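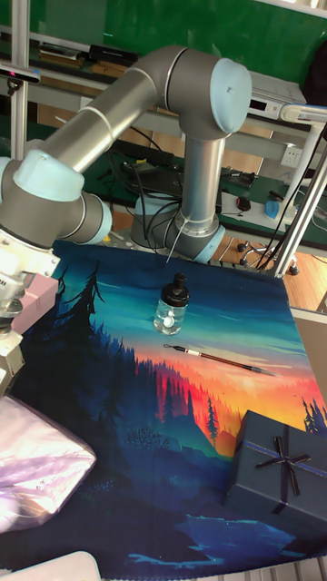 Pink box and lavender bag on the printed mat.

Section 5: Filling and sealing a worn tarmac drive

I wrote this part of the Modstead guide after doing my own drive in Cestham, so you're getting it from someone who has knelt on the stuff. It covers small cracks, shallow dips and a full coat of Modstead sealer. Anything where the ground underneath has sunk is a job for a paving firm, and I'd ring one before you open a tin!

Before you start

Pick a dry spell. I did mine in May and had two clear days in a row, and you really do want both of them. Read the label on your tin as well, because the summer and winter mixes have different drying times and the label always wins over me.

You will need:
Modstead crack filler and drive sealer
A stiff yard broom and a soft one
A scraper or an old chisel
A squeegee with a long handle
A tamper (mine is a Salazar, borrowed, and heavier than it looks)
Gloves, old boots and clothes you never want to see again

Clearing and cleaning

1. Move the cars, the bins and anything else that lives on the drive. Park on the road, and tell the rest of the house you've done it.

2. Pull out every weed by the root. Moss comes away nicely with the scraper if you go at it early, while it's still a bit damp.

3. Sweep with the stiff broom, then hose down. Work from the house towards the road, and keep the muck out of the drain.

4. Scrub any oil patches with degreaser and rinse. You may need a second go -- I needed three under the spot where the old van used to sit.

5. Leave it all to dry overnight.

Caution: Sealer won't grip on oil. If water still beads on a patch, clean it again before you go any further.

Filling the cracks

6. Rake out each crack with the scraper and brush away the crumbs.

7. Pour the filler in slowly and let it settle. It sinks more than you'd think, so top it up once it has stopped moving.

8. For dips, use the Useo cold patch in layers and tamp each one down hard before adding the next. Finish a touch proud of the drive, as the cars will press it down.

9. Let the filler skin over. It should feel firm under a gloved thumb, with nothing coming away on the glove.

Note: Cracks wider than your thumb need cold patch as well as filler. I tried to get away with filler alone by the gate and ended up digging it all out again.

Putting the sealer on

10. Stir the tin right down to the bottom with a flat stick. Don't shake it, or you'll get bubbles.

11. Tape along the edge of the garage floor and any brickwork you're fond of.

12. Start at the garage and work backwards towards the road. Pour a ribbon across the drive and pull it towards you with the squeegee, keeping the coat thin.

13. Leave the first coat to dry, then put the second on crossways. Two thin coats wear far better than one thick one, which stays tacky for ages and picks up every footprint going (the cat's included).

Caution: Keep sealer off your skin and well away from flames. Wash splashes off straight away with soap and water, never with white spirit.

14. Block the end of the drive with something people will notice. Keep feet and tyres off until the time on the label is up, and go easy on the steering for the first week -- turning the wheels while you're parked will scuff a new coat.

Put the lid back on firmly and store any leftovers somewhere frost can't reach. For touching up small scuffs later on, go to Section 6.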